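Restby Parents Board > Learning at home > Letter blocks before age 3?

drutmom46
My sister-in-law swears her kid was reading at 3 thanks to letter blocks. Manolakis wants $46 for a set. Am I wrong to think this is mostly marketing?

Themis_C
You're not wrong. Mine stacked them, threw them, and learned his letters from cereal boxes in kindergarten.

irnley_pete
Disagree. We did one short row at a time on a tray and it stuck. Five blocks, no more. 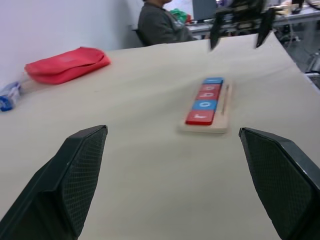
five on the tray, red and blue

drutmom46
OK, but how do you know it was the blocks? He was also getting older.

irnley_pete
Fair. I can't prove it. He asked for them every morning though.

Themis_C
Asking for a toy isn't reading. I'd spend the $46 on used books.

drutmom46
Leaning that way. Does the Irnley library still do its sale in July?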